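Housing and the Home, Unit 4: Light in Rooms
Handout for the evening group
Tutor: Krystyna Pawłowska

Before the session, read the chapter on windows and bring a rough plan of one room you know well. Mark the windows, the door and every fixed light.

1. Daylight

Daylight from the side falls off quickly as you move away from the window. The height of the top of the window matters more than its width, as light from high up reaches further into the room. A tall narrow window can serve a deep room better than a low wide one of the same area.

Trees, porches and the house opposite all take away sky. Stand at the back of the room at table height and look for sky through the glass. If you can see none, that part of the room will need a lamp for reading on most days in November.

2. Ceiling lights

A single fitting in the middle of the ceiling lights the floor well and the corners badly. It also puts your own shadow on the worktop when you stand facing the wall.

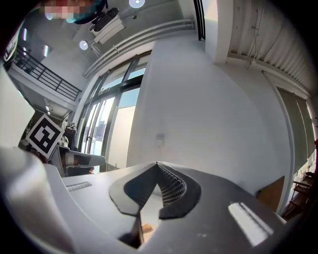

Pale ceilings give back much of the light that reaches them, and dark ones take it in. Matt paint spreads the light. Gloss paint sends it off in one direction and shows every bump in the plaster — worth remembering in older houses.

3. Glare

Glare comes from a bright source in view, or from its reflection in something smooth. Moving the chair is often enough. If it isn't, try a shade or a blind before changing the lamp.

4. Worked case: the Gosov flat

Lauri Kinnunen's survey covers a back room with one north window. The owner had put in a stronger ceiling lamp and still found the desk too dark. The desk stood against the far wall, so the sitter blocked the light. It was turned side-on to the window and given a small lamp on the left, for a right-handed person.

Exercise

Draw your room again with the fixed lights left where they are. Move 2 pieces of furniture and add one lamp. Write a short note under the plan saying what each change does for the person using the room. Hand in both plans on Sunday.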